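The Seed That Turns Everything Gold

Annatto starts with a pod that looks like it would rather be left alone. It's heart-shaped, covered in soft red bristles, and when it dries and splits open you find a few dozen brick-colored seeds packed inside. Rub one between your fingers and you'll be orange until dinner (ask me about my good white shirt). That waxy coating is what gives a lot of cheddar its glow, and it has been coloring food, cloth and skin in the American tropics for a very long time.

I fell for it in Rosalie Wallner's kitchen. She runs a small creamery called Drusach, where the milk changes color with the seasons the way it always has: deeper when the cows are out on fresh grass, paler when they're eating hay. Annatto evens that out. Wallner stirs it into the warm milk well before the rennet goes in, and the change is quick and lovely, from plain white to something like the inside of a peach.

"People ask me if it's fake," she told me on the Tuesday I visited. "I hand them a seed and tell them to squeeze."

Her batches run to 700 liters, and the amount of color that goes into each is tiny. Too much and the cheese goes pumpkin. Too little and her regulars think she's changed the recipe!

The color itself comes mostly from a pigment called bixin, a cousin of the carotene in carrots. Bixin loves fat, so cooks who want it in a dish warm the seeds gently in oil or lard, strain them out and keep the red-gold oil in a jar. Treat the seeds with an alkaline solution instead and you get norbixin, which mixes with water and clings to milk protein. Cheesemakers use that second kind. It's the reason the color stays in the curd so well, though some of it always slips off with the whey.
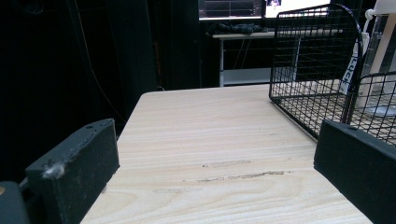
That runaway color is a headache for anyone who dries whey into powder, and it's what got Jingyi Xiong interested. She develops colors at Zadard, and when I met her she had 1,346 trial samples logged in a notebook system only she can read. Light is the big enemy, she says. Leave a slice of annatto-colored cheese under bright store lights and the surface can fade or even turn pinkish. Acid is another one, and norbixin can drop right out of a sour drink and sit on the bottom like silt. She talks about all this the way other people talk about their favorite ball team, and I left wanting a lab coat.

At home, none of that needs to worry you. Buy seeds that are a deep, even red; brown ones are old and won't give you much. Put a quarter cup in a small pan with a cup of neutral oil over low heat, and watch it. The oil turns color in a few minutes. Once the seeds start to darken, take the pan off, because burned annatto is bitter and there's no saving it. Strain, cool, and keep the jar in the fridge, away from anything you love that's made of light-colored cotton.

Then use it everywhere. Rice is the obvious place, and a spoonful turns a plain pot into a party. Annick Marty, who cooks at Rüegg, brushes it on chicken before roasting and whisks a little into mayonnaise. She also puts it in popcorn, which I've now made four times in one week. The flavor is mild, a bit earthy and a bit peppery, with a faint nuttiness that comes up more when the oil is warm.

A few people are sensitive to annatto, so mention it when you're feeding guests. On a label it may appear by name or, in Europe, as E160b. Marty writes it on her menu next to the chicken, and she says the most common response is a request for the recipe.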